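Thursday, late afternoon, Ollton lab

Kettle on, everyone else gone home, so I'm writing this up before I forget which settings we ended on. Rocío and I had the kitchen task running in the simulator for most of the afternoon – the one for the student challenge where the arm has to pick up a spatula and set it down again on the worktop without flinging it into next week. New marble counter textures are in (Rocío's choice, very posh!) and the Franka arm model loads with no complaints now that I've put the file paths right.
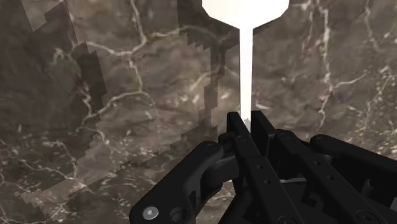
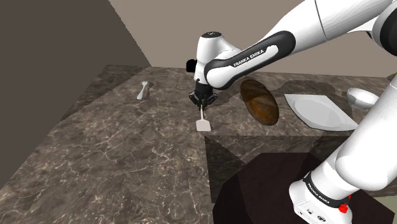 ## Where we've got to

The grasp is the bit I care about at the moment. We're holding the spatula by its thin end, fingertips closed on it, and that's the grip the scoring sheet wants, so good. My worry is what the contact solver makes of it. The spatula is one long slim thing hanging from two small pads, and any little error in the grip angle gets much bigger by the time you reach the far end. I'd like to try a slightly higher friction value on the pads before we touch the controller again, and I'd like to do it on my own branch this time (sorry, Aušra).

Shadows look terrible close up, all stair-steps. It's the shadow map resolution, I'm fairly sure. I had it turned right down so the laptop could keep up, and from the wide camera you'd hardly care, but the close camera is the one the vision half of the team trains on and I don't want the network learning that shadows come with teeth. Put it back up to 2,000 for the close camera only and leave the wide one at 800. If it crawls, it crawls.

The other objects are staying as they are: bread, plate, bowl, spoon. Aušra asked whether we could drop the bread and save a bit of time on collisions. I'd keep it. The rules say the arm has to work near other things, and the loaf is near enough to the spatula to be a proper nuisance, which I think is rather the point of it. The spoon's well over on the other side of the counter and can be ignored until task two.

## Rosum (the planner)

Still calling our planner Rosum, still no better name. Things I changed today:

- lift height raised a touch before any sideways move
- gripper closing speed halved
- random seed now gets written to the log, so we can replay a bad run and not just moan about it
- time limit per attempt set to 200 steps for the quick tests

That last one is too tight for real runs and must go back up before we submit anything. I've put a comment in the config in capital letters.

I also had a long fight with the wrist. When the target is low the planner likes to swing the elbow out the long way round, and it's perfectly legal and looks completely daft. Added a small cost for moving joints away from the starting pose. Haven't tested it over a full batch yet, so don't take my word for it.

## Logs

The folder has 2,387 attempts in it going back to August, and a good chunk of those are from before the gripper model was fixed, so please don't average over the lot! Rocío is going to split them into old and new gripper. Until she has, use only the ones with "laniline" in the name (that's the scene name, from the shared Laniline folder, before anybody asks me again what it means).

## To do

- [ ] pad friction sweep, own branch
- [ ] close camera shadow setting, then check the frame rate
- [ ] put the step limit back
- [ ] ask Mr Echeverría whether the lab machine is free overnight, the laptop fan is screaming
- [ ] Aušra: placing pose for the spatula, flat or on its edge? The rules just say "at rest"
- [ ] find out who has the spare monitor cable

Rocío thinks we should start on placing straight away and come back to the grip later. I'd give the grip one more session. We'll argue about it over biscuits next time, and whoever gets in first can start the friction sweep going.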